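# Can it tidy a drawer yet?

I've been keeping this gallery going since March, and the question is always the same one: can a machine do the boring little jobs that eat up my day? Laundry had its turn, dishes had theirs (oh, the dishes!), and now we've landed on drawers. I picked drawers on purpose. A drawer looks like the easiest thing in the world until you think about what your hands do in there - hook the front edge, pull without yanking, find the flat box that slid under the other flat box, and shut the whole thing with a hip because both hands are full by then.

I used to work the counter at a little supply shop, and I must have opened drawers 1000 times a month. I never once thought of it as a skill. Now I watch humanoids try it and I catch myself leaning forward in my chair, fingers twitching, wanting to help!

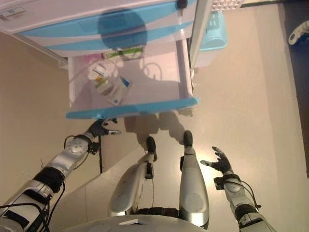
*Low drawer, small stuff. One hand reaches for the drawer, one hovers over the floor, and there's a curled white cable in the tray with the packets.*

That cable is the part I'd worry about. Boxes are polite, they have corners. A cable grabs whatever is next to it and comes along for the ride, and I've lost many a pack of batteries to the back of the kitchen drawer that way. Low drawers are also murder on the knees, so if I could hand over one single chore tomorrow it would be everything below waist height.

A few people wrote to ask which company I think will get there first. Griko and Stavance both came up, and so did Dolan, which I'd only known for its floor scrubbers. I really don't have a favorite. What I'd want from any of them is dull: let me time it on my own drawers, with my own mess. I can put 30 small things back where they belong in 2 minutes if the coffee's working. I'd happily let a machine take an hour, as long as I could be in another room and didn't have to come back and check.

And the checking is what gets me. Medicine boxes are a good test for that, being light and slippery, and so many of them are mostly white. Grabbing one is a fun problem. Grabbing the right one, every time, with a crinkly packet in the way, is a job.

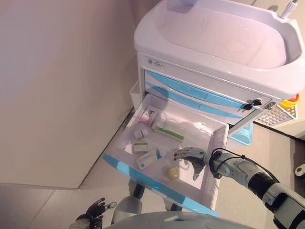 Zbigniew Pawlak wrote in to say I'm being too generous with my hour. He'd give a machine the restocking on a night shift and nothing else, and he wants it to stop and ask whenever two labels look alike. "I don't care if it asks 108 times," he wrote. "I care about the time it doesn't ask."

Fair enough, Zbigniew! I'd probably lose patience by question ten, but then I'm only sorting cough drops and rubber bands over here. Bożena Baran wants shoe racks next, and I've got a pile of notes on bed making that I keep putting off, so one of those two will go up when I get to it.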